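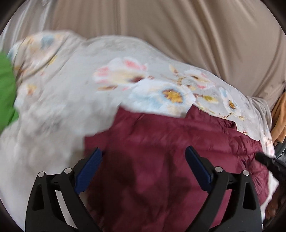

Alguém já passou pela troca de quimioterapia na veia por comprimido? Dúvidas sobre horário, comida e exames

Categoria: Tratamentos oncológicos
Publicado em 13 de julho de 2021
Respostas: 3

Boa tarde a todos.

Minha mãe tem 68 anos e trata um câncer de mama com metástase óssea. Fez quimioterapia na veia até o mês passado, e na última consulta a oncologista resolveu passar para a capecitabina em comprimido. São duas semanas tomando e uma de descanso, de manhã e à noite. A caixa já chegou e ela começa na segunda.

A consulta foi corrida e saí de lá com uma folha impressa que não responde tudo. Minhas dúvidas:

A folha diz para tomar até 30 minutos depois da refeição. Minha mãe janta muito pouco, às vezes só uma sopa ou um iogurte. Isso conta como refeição ou ela precisa comer mais?

Se ela esquecer a dose da noite e só lembrar de madrugada, toma ou pula?

Ela usa varfarina há anos por causa de uma trombose. Falei isso na primeira consulta, lá em outubro, mas não lembro se foi comentado de novo agora. Tem problema junto com a capecitabina?

Por último, li sobre um exame de sangue que mostra se a pessoa tem falta de uma enzima e pode passar muito mal com o remédio. O laboratório Fortin daqui faz, mas o plano não cobriu. Vale a pena pagar por fora? Alguém fez?

Sei que cada caso é um caso, mas queria ouvir quem já passou por isso para chegar à próxima consulta com as perguntas certas. Uso o aplicativo Rustari para os lembretes dos outros remédios dela e pretendo colocar esse também.

Obrigada.

Resposta 1 – marcada como a mais útil

Sou farmacêutica e trabalhei bastante tempo em ambulatório de oncologia. Vou na ordem das suas perguntas, mas começo pela varfarina, que é a mais urgente.

Ligue para a equipe antes da primeira dose. A capecitabina aumenta o efeito da varfarina e pode causar sangramento, às vezes dias ou semanas depois de começar, e o risco continua por um tempo depois que se para o remédio. Em muitos serviços o médico troca a varfarina por uma heparina injetável durante o tratamento. Em outros mantém, mas com controle de INR bem mais frequente. Quem decide é o médico dela. Não suspenda a varfarina por conta própria, porque o risco de nova trombose também existe. Diga ao telefone exatamente isto: "paciente usa varfarina e vai iniciar capecitabina". Quem atende deve passar o recado na hora.

Comida: sopa serve. A ideia é que haja alimento no estômago dentro daquela meia hora. Se ela come pouco, prefira uma sopa com legumes e frango desfiado ou um iogurte com uma fatia de pão. Os comprimidos são engolidos inteiros, com água. Não parta nem amasse. Se ela tiver dificuldade de engolir, avise a equipe.

Dose esquecida: pula e toma a próxima no horário normal, sem dobrar. O mesmo se ela vomitar depois de tomar: não repete. Anote o dia e leve a anotação na consulta.

Sobre o exame: a enzima se chama DPD (di-hidropirimidina desidrogenase). Uma parte pequena das pessoas tem atividade reduzida dela e elimina mal o remédio, o que pode levar a efeitos graves já nas primeiras semanas. A agência europeia de medicamentos recomenda testar antes de começar desde 2020. Aqui no Brasil ainda depende muito do serviço. Se a família puder pagar, acho razoável conversar com a oncologista, inclusive sobre esperar o resultado para começar. Pergunte também se ela já usou fluorouracila na veia e como tolerou. É uma informação que ajuda, embora não substitua o exame. E um resultado normal não garante que não haverá toxicidade.

Sinais para ligar no mesmo dia:

Diarreia com 4 ou mais evacuações além do habitual, ou diarreia à noite.
Feridas na boca que atrapalham comer ou beber.
Palmas das mãos ou solas dos pés vermelhas, inchadas e doloridas.
Vômito que não passa.

Febre de 38 graus ou mais, dor no peito, sangramento ou confusão mental: pronto-socorro, sem esperar retorno de telefone.

Para as mãos e os pés, hidratante com ureia desde o primeiro dia, sapato folgado e nada de água muito quente. Pergunte ainda sobre a função dos rins, que influi na dose.

Tania Nanayakkara

Resposta 2

Meu marido tomou durante 4 ciclos. O pior foi o pé. No segundo ciclo ele mal conseguia andar até a padaria, o médico deu uma pausa, baixou a dose e melhorou bastante. Não esperem ficar feio para contar, ele escondeu da gente e foi bobagem.

A comida não foi problema. Ele tomava depois do café e depois da janta, mesmo quando a janta era só pão com queijo.

O exame ele fez particular e o resultado demorou quase 2 semanas. O preço varia muito de um lugar para outro, então ligue para mais de um. Ouvi falar que no Nukport sai mais barato mas não fiz lá. O plano dele era Tradia e também negou. A gente recorreu com um relatório do médico e não deu em nada.

Da varfarina não sei dizer, ele não usava.

Resposta 3

Minha tia tomava e não sentiu nada, trabalhou normal. Toma um chá de gengibre que ajuda no enjoo. Boa sorte pra sua mãe.

Comentário na resposta 3

Cuidado com chá e suplemento sem perguntar antes, ainda mais para quem usa varfarina. Gengibre em quantidade pode interferir. Ácido fólico também não deve ser tomado por conta própria com capecitabina, porque pode aumentar os efeitos colaterais – e ele está em muito polivitamínico de farmácia. Leve à consulta a lista de tudo o que ela toma, inclusive o que é "natural".

Tania Nanayakkara

Comentário de quem perguntou

Liguei hoje mesmo por causa da varfarina. A enfermeira pediu para não começar na segunda até a médica retornar, e já marcaram um INR. Perguntei também do exame da enzima e vão me responder junto. Obrigada pelas respostas, vou tirar o polivitamínico da mesa até falar com elas.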